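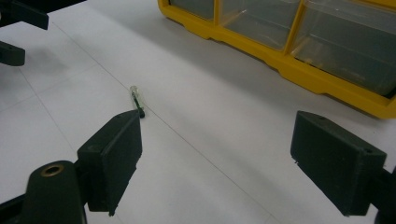

Small parts after six months with the grippers: how is it at your shop?

Shop Floor Talk > Automation and Robots

tilly_bench4
Posted May 3, 2024

Long post, sorry, but I'm having a good time at work and I want to talk to people who get it!

I'm on the small parts line at Luvmont. We do vials, caps, little droppers, all the stuff that rolls. Since January half of our bench has been teaching picks to the new cell with the hand grippers. You do the pick yourself, slowly, a whole lot of times, and the software people train on it. My best week so far was 647 picks and I was weirdly proud of that.

What I didn't expect is how much it made me think about my own hands. Sorting vials for nine years, I never once noticed that I come in from the cap side. Now I notice everything. Where the cap points, how far open I am before I close, whether I'm going to nudge the thing with one finger before the other one gets there. I went home and watched myself pick up a pen.

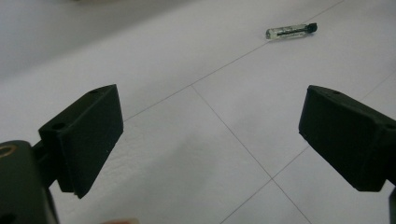 The clear ones are my favorites because they're the hardest. With a bright floor under them the glass nearly disappears and you end up aiming by the cap. Zakhar Hrynyshyn, our lead, wants them done at every angle, and he wants plenty of awkward ones in there too. So I do awkward ones. I'm good at awkward!

Anyone else doing this kind of work? How did your place handle the schedule?

gus.reel
We've got it at Fandgate, packing side. I like it less than you do. The picks are fine, it's the pace that's strange. On the old line I could chat all day. With the grippers I have to concentrate, and by two o'clock I'm cooked.

Schedule-wise they started us at four hours straight and people's wrists hated it. Now it's 45 minutes on, then something else.

tilly_bench4
Oh, the wrists, yes. We swap every half hour and I wouldn't go longer. I use my left for part of it too, which was comical the first week.

Marlow77
I'll be the grump. You're teaching the machine your job and you're cheerful about it. What happens to the bench when it has enough picks?

tilly_bench4
Fair question, and I asked it in a meeting. What we got in writing is that nobody on the bench loses hours this year, and four of us move to running the cell. I'm one of the four. I know "this year" is doing a lot of work in that sentence.

Marlow77
It sure is. We had the same letter at Jonby. Eleven months later the night shift was down to two people. They were offered other jobs in the building, to be fair, but at the other end of the pay scale.

gus.reel
Marlow's not wrong, but our place went the other way. We'd been short on packers forever and they still can't fill the day shift. The cell took the dull trays and I got the mixed orders, and I like mixed orders.

oonagh_p
Cell tech here. Please keep doing the slow careful ones, tilly. We had a batch of 1,930 picks and had to throw out 221 because people were rushing to hit a number. If your lead posts a leaderboard, ask him to take it down.

tilly_bench4
There IS a leaderboard. I'm second on it. Okay, I'll bring it up on Monday.

oonagh_p
Ha. Also ask who decides which picks get tossed. At our site two of the bench people sit in on that now, and it's much better than me guessing from a desk what they were trying to do.

Marlow77
That I can get behind. Get the pay grade for the cell job in writing while you're at it.

tilly_bench4
Adding both to my list. Will report back!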